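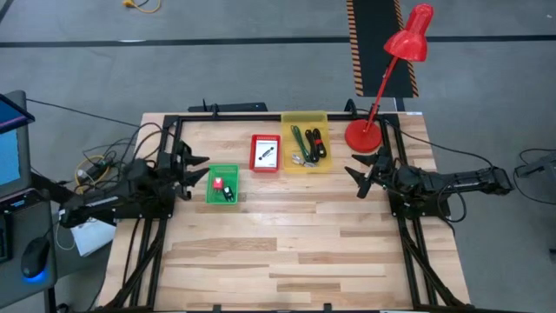
Bendton's spare cable swap is back for August, and I popped in at lunchtime with a carrier bag of leads I couldn't put a name to. Heledd Trevor had the door and took it off me before I'd got my coat undone!

The sorting is done by colour this year. Green basket, red tray, yellow tray, and the yellow one is the biggest, so the proper cables go in there (a coiled green one and a bundled black one when I looked, the black one held with a little red band). Small bits go in the other two. I put a fuse in the wrong one and was very kindly corrected.

Last year the swap rehomed 428 leads and plugs, and Heledd reckons they could get up to 300 in the first fortnight this time. Rhun Yorath wants old phone chargers most of all, and he'll test anything with a plug on it while you wait. I came away with a printer lead, which I've needed since spring, and a scart cable, which I haven't.

It's free to bring things and 20p to take one home, with the money going towards new shelves. Please tie your cables up first, Rhun spent most of the opening morning undoing knots. Doors are open until 3 in the afternoon, and Bianka Szalai is after a hand with the packing up if you can stay on a bit.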